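Gristex two-arm service unit: review after a summer in the staff canteen

Griselside leased the Gristex in June to take over drinks restocking and table clearing in the second-floor canteen. The room serves 200 people over two lunch sittings. Setup took two days, most of it spent teaching the unit the table positions. By the end of August the log showed 2536 completed moves.

Grip is the strong point. The multi-fingered hands close around the middle of a plastic bottle and hold it upright or at a slight tilt. Full bottles give it less trouble than empty ones, which it tends to squeeze out of shape.

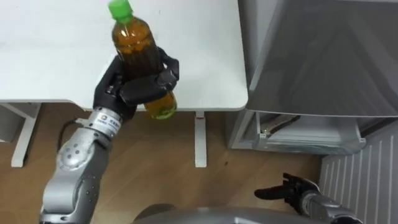
Speed is the weak point. A bottle takes 30 seconds from pickup to release, and the second arm is idle for most of that time. Razia Mirani, who ran the drinks station before the lease, now spends her mornings on ordering and on clearing faults. Her hours are unchanged – her job title and pay grade are too, and she has asked for both to be looked at.

Noise is low. The manual is poor on fault codes, and phone support closes at 4 p.m.

Suitable for sites with fixed furniture and one trained person per shift. Sites planning to cut that person should look elsewhere.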